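Search stories, authors, issues

The Soft Pair

Felista Wanyama had until August to choose between two grippers, and by the last week of July she had stopped pretending she was undecided.

The hard pair came from Treloar. They closed the same way every time and left a dent in anything softer than a bar of soap. The soft pair came from a shop in Stiltham that made them in small batches and mailed them in padded envelopes. They were black and curved, and Sizwe Khumalo said they looked like something off a beetle.

The log stood at 2,492 grasps. Felista had entered most of them herself, at night, after the kitchen staff at Fleldale went home. She wrote down the object, the pair, the controller setting and whether it dropped. She did not write down that she talked to the arm while it worked.

On Wednesday she put the soft pair back on and ran the close command without an object. She wanted to see how near the tips came before the controller called it done. She brought the wrist down over the table and watched the feed on her laptop. The fingers stood almost side by side, with a thin line of tabletop between them. 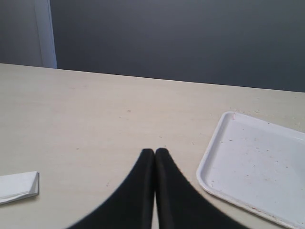
Sizwe thought the gap was the controller's fault and that she should leave the fingers alone. He said so over the phone from Utska, with a train going by behind him. The hard pair had shown the same thing in the spring, he said, and she had fixed it with one number.

"I didn't fix it," Felista said. "I got used to it."

"Try the old setting anyway."

She tried it. She opened the fingers and closed them up to 8 times, then lost track and started a new line in the log. The motor made its small sound. Sizwe stayed on and did not talk.

"Which one are you sending them?" he asked finally.

"The soft ones."

"And if they want the numbers?"

"They can have the numbers." The hard pair had the better numbers - not by much, but anyone could see it. She scrolled back to June, to the night of the ripe pears, and read down the column.

Then she asked him what time his train was, and he said he had already missed it.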